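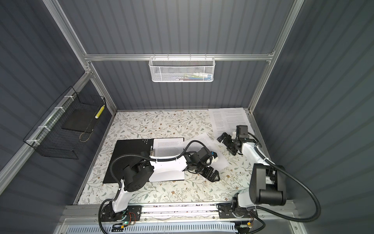
White basket on the crossbar, black one on the left

Date: Sunday, January 27, 2019
Subject: Re: [plustimlow-makers] Hanging baskets over a worktop

Hello all, and hello especially to whoever wrote in from Rirnham, as I don't think we've met yet!

> I've got a bench in a sort of alcove and everything ends up on it - pens, clips,
> bits of string, the lot. Has anyone hung baskets round theirs, and do they stay
> put? I don't want to drill anything. Also, does a patterned cover drive you mad
> when you're trying to find things?

No drilling needed, I'm glad to say. The white mesh basket hangs from the bar across the back and has a row of little hooks along its top edge, and it's the right sort of shape for small things (you can see the colours through the holes, so I rarely have to tip it out). It came from Pavotier in the August sale. The black wire one is held on the left with white cable ties, and I'd buy a bag of 300 if I were you - you will put the thing up at the wrong height first, and you'll want to snip them all off and start again.

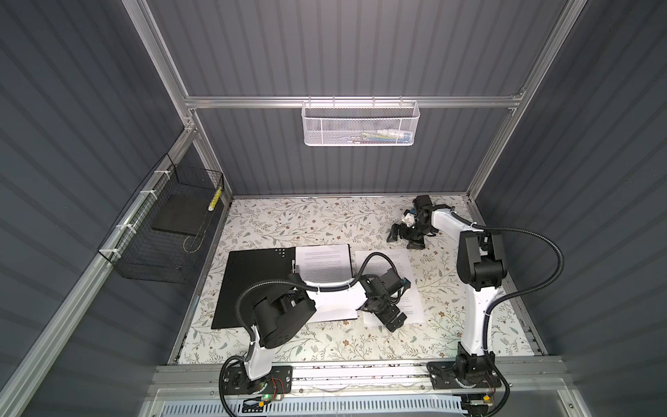 As for the pattern, I was worried about that too. Mine is a pale one with thin leafy vines and small brownish flowers, and I've grown very fond of it. Printed pages show up perfectly well, and so does my square black board. Where I do come unstuck is with tiny brown things, which vanish among the flowers, so a plain cover might suit you better if you sort seeds or beads.

Keep the flat things in the wire basket and the fiddly ones in the mesh, that's my only rule. If you'd like to try before you buy, I have 2 spare baskets from Carbone that you're welcome to borrow.

All the best,
Agata Martinelli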